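Re: [bp-home] morning numbers vs. evening numbers

> I've been taking my pressure twice a day since November and the morning one is always higher. Does anyone else see this? Should I only write down one of them?

Write down both! I did the one-a-day thing for ages and my doctor at the Groltach clinic wasn't thrilled – she wants two readings each time, a minute apart, before pills and before coffee. Mine run higher in the morning too, and she said that's pretty common.

The other thing I changed was salt. I'm trying to stay under 2000 mg a day, and then I read the label on my favorite canned soup (566 mg a serving, and who eats one serving?). I sit for 5 minutes first now, feet flat, no talking. My bottom number was under 85 most of last month, so I'm pretty happy.

My cuff is the Fukari upper-arm one, large size. The medium pinched and read high on me.

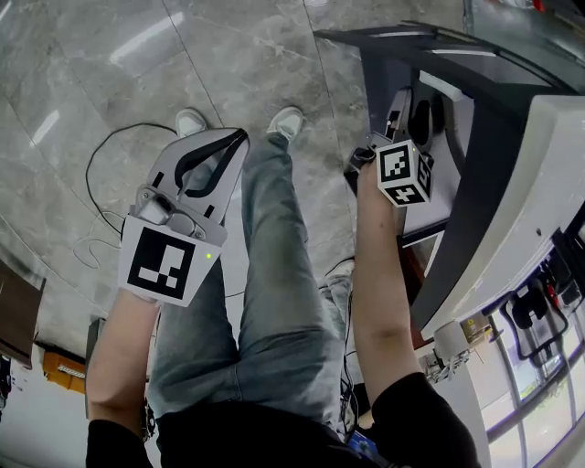
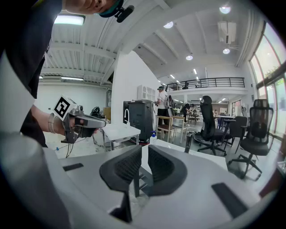 Krishnan wrote back that the arm should be resting on a table at heart level too, and that dangling it at your side can push the reading up quite a bit.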